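4. Preparing the plant powder for extraction

Read this section before you open the Limus extraction kit. The kit is for dried leaf, bark and fruit rind.

1. Take the buffer LB out of the refrigerator and leave it on the bench until no crystals remain.
2. Grind the dried sample to a fine powder. Clean the mill between two samples.
3. Put the powder in a tube and write the sample code on the lid and on the side.

Caution: Buffer LB irritates the skin. Wear gloves and eye protection.

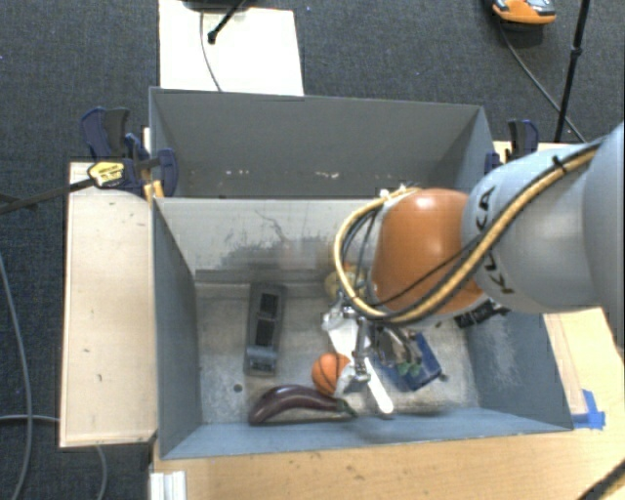

Reading time: 3 min

4. Add buffer LB and mix for 8 minutes. The powder must be fully wet - dry lumps will give a low yield.
5. Spin the tube and move only the clear liquid to a new tube.
6. Repeat step 5 if the liquid is still cloudy.

Note: Rind with much sugar can make the liquid thick. In this case divide it into 2 tubes and add fresh buffer to each.

Note: Keep a part of the dry powder in a closed bag. You will need it if the barcode result is not clear.

For replacement tubes, order part 514 from Hullenier.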